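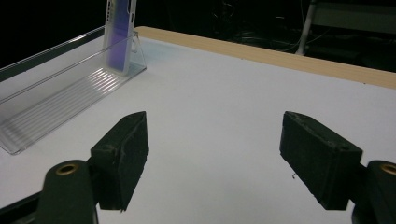 **pegboard_pat** wrote:

OK so I have finally gone all in on growing onions from seed and I need to gush to people who will understand! I ordered four varieties from the Skotham catalog, two yellows, a red and a flat little Italian-type cipollini, and I've spent every evening reading old growing guides like they're mystery novels. My plan is to start them indoors in shallow containers, nothing deeper than a couple of inches. A clear plastic tray with ridges molded in the bottom, like the long one on my white table, seems just right for standing the seed cells in, so the water can sit down between the ridges and the cells stay up out of it. Then out to the bed in spring, 4 inches apart. We're zone 6, clay soil that I've been feeding with leaves for years. What do you wish you'd known your first season? I want all of it, the boring stuff too.

---

**clayboots** wrote:

Welcome to the club! Onions from seed are so much fun and you'll never go back to those dried-up little sets in the mesh bag.

Boring stuff, as requested:

- Fresh seed every year. Onion seed drops off fast. I tried two-year-old seed once and got 14 sprouts out of a whole packet.
- Give them a haircut. When the tops get to five inches or so, snip them back to three. Eat the trimmings on eggs.
- Check day length. In zone 6 you want long-day or intermediate types. If the Skotham listing doesn't say, write and ask them.

What's the name of the red?

---

**pegboard_pat** wrote:

The red is Hovilgate! The catalog says long-day and "stores until the daffodils," which sold me on the spot.

---

**rustytrowel41** wrote:

I'm going to be the grump here. I've grown Hovilgate three times and it has never stored past January for me. Gorgeous onion, sweet, great on a burger, but the necks stay thick and they go soft. If you want a keeper, grow a yellow and treat the red as a fall onion.

Also I don't agree on the haircuts. I stopped trimming years ago and my bulbs are the same size. Every leaf is a ring on the onion, so why cut off the thing that's doing the work?

---

**clayboots** wrote:

Trimming the tips doesn't remove the leaf though! The leaf keeps growing from the base, so you still get your ring. I trim because mine flop over and tangle and then I rip half of them getting them apart at planting time. If yours stand up on their own, great, skip it.

---

**rustytrowel41** wrote:

Fair enough on the rings. I still say it's fussing. Mine flop and I plant them floppy.

---

**mulch_ado** wrote:

Team haircut, but mostly for the eggs.

Pat, on the thick necks: when did you plan to stop watering? I had the same trouble Rusty describes until I quit watering once the first tops fell over, and quit feeding well before that -- I give them nothing after the middle of June. My reds went from mush at Christmas to firm at the end of February. Not daffodils, but close! Curing matters too. I lay them out on an old window screen in the garage with a fan going, tops on, for a good three weeks.

---

**pegboard_pat** wrote:

Writing all of this down. I had "feed until harvest" in my notebook from one of the old guides, so that's getting crossed out. And I love the window screen idea, we have two in the shed doing nothing.

Next question, how many is too many? There are two of us and we eat a LOT of onions.

---

**greenhouse_gus** wrote:

I help out at a farm that sets out 2,000 plants a year and I can tell you that is too many for two people, haha. At home I do 150 and we run out in March.

One thing I haven't seen mentioned: skip the separate cells and sow thick in one open flat. They don't mind being crowded at all and they pull apart easily if you soak the root ball in a bucket first. Saves so much room under the lights. I use plain Skoken mix, nothing added, and start feeding weak fish emulsion when they have two leaves.

---

**clayboots** wrote:

Seconding the open flat. Just poke drain holes in it! Standing cells in a tray of water is fine for an hour, but pour off whatever's left or you'll get damping off.

---

**rustytrowel41** wrote:

Finally something we agree on. Bottom water, then dump it.

And if you have room in the flat, put in a row of leeks. Same treatment, same schedule, and they don't care about day length one bit.

---

**pegboard_pat** wrote:

LEEKS. Of course. OK, going back to the catalog -- does anyone have a favorite that stands through a hard frost?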